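### 4.3 Separating nested containers

Of all the chores in our list, unstacking baskets was the one we expected to finish before lunch. A person does it without putting down the telephone. It was added at the request of Jasmina Krasniqi, who had spent part of March watching shop staff at Öberg set out stock and noted how much of the working day goes on pulling one thing out of another thing of nearly the same shape.

The task is easily stated. Two baskets stand on a table, one inside the other. The machine must take hold of the upper one, lift it clear and set it down beside the lower one, upright. A trial fails if the lower basket comes up too, if either basket tips over, or if the operator has to step in. We ran 80 trials with the Gallula controller and 80 with Votulell, under the same lighting and with the same 2 baskets throughout.

Neither controller disgraced itself, and neither is ready for employment. Gallula completed the task more often but took its time, pausing above the rim in a manner one annotator logged as "thinking about its pension". Votulell was brisk and, on a good many occasions, briskly wrong. Its commonest error was to grip both rims together and raise the pair as a single object, after which it reported success. We have some sympathy, as the rims do lie close together (Figure 3).

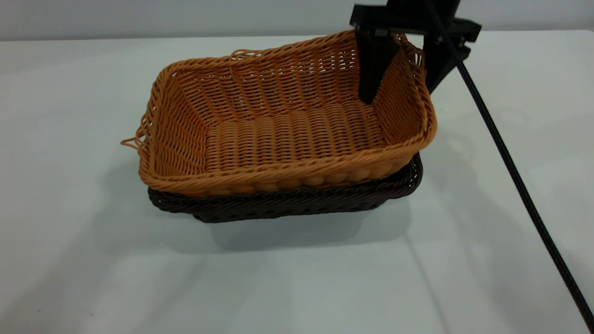
**Figure 3.** Grasp at the right end wall of the upper basket, one finger inside and one outside.

Woven goods are unkind to planners that were brought up on smooth boxes. The wall gives a little under load, the rim is bumpy, and a stray loop of strand can be taken for a handle by software that badly wants a handle. Depth readings suffer as well - small gaps in a weave let the sensor see through to whatever lies behind, and the wall is then judged to be thinner than it is, or missing.

Zorica Gashi proposed a short test lift: raise the rim slightly, look again, and let go if the lower basket has moved. We added this to Gallula only. It removed most of the double lifts and made each trial noticeably longer, to the point where a shop assistant would have finished the shelf and gone home. Whether this counts as progress depends on who is paying for the hour. Results by controller and failure type are given in Section 5, together with the Prullo baseline, which used a fixed grasp point and had no opinion about what it was holding.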